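Skollier House residents' meeting
Minutes, 22/03/2026

Present: Kalkidan Belay (chair), Kulap Petchrat, Feven Tufa, Saron Adugna (minutes)
Apologies: Abrehet Asfaw

1. Last minutes
Agreed. Feven has paid the 42 owed to the kitty for bin liners.

2. Rubbish in bedrooms
Kulap raised food waste left in rooms. Snack wrappers and fruit peel are to go out the same day and not sit by the bed overnight. Saron asked if small bedroom bins are still allowed. Yes, if they have a bag in and the bag is changed. Black bags are on the shelf by the back door. Peel goes in the food caddy downstairs, wrappers in general waste. Kalkidan to put a note on the landing.
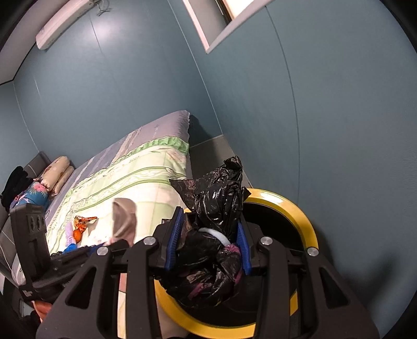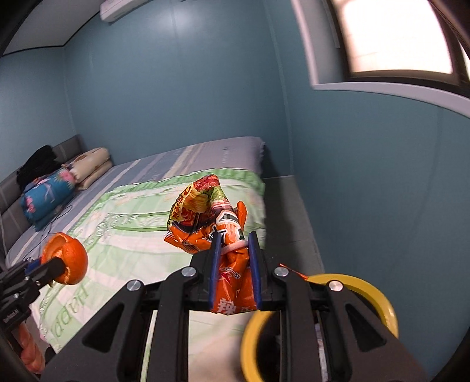
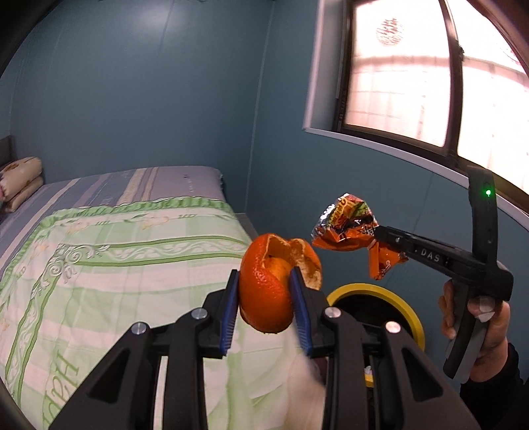 Bedroom rubbish, item 2: black bag and yellow-rimmed bin (first picture), snack bag and orange peel (second and third).

3. Bedding and laundry
Feven said quilts take up the machine for most of a morning. Agreed that quilts and comforters are washed one room at a time, names on the list by the machine. Clothes left in the drum go in the basket. Kulap does not want them left on the stairs.

4. Collections
Wokwood have changed the collection and bags must be at the gate by seven. Abrehet sent word that she can do the gate until June. Someone is needed after that. Carried over.

5. Kitty
Stands at 400. Saron asked for 100 to be set aside for a new caddy and liners. Agreed.

6. Any other business
Landing light still out. Kalkidan to ring Lozano again.

Next meeting in June, date to be set.

3 comments
Share 1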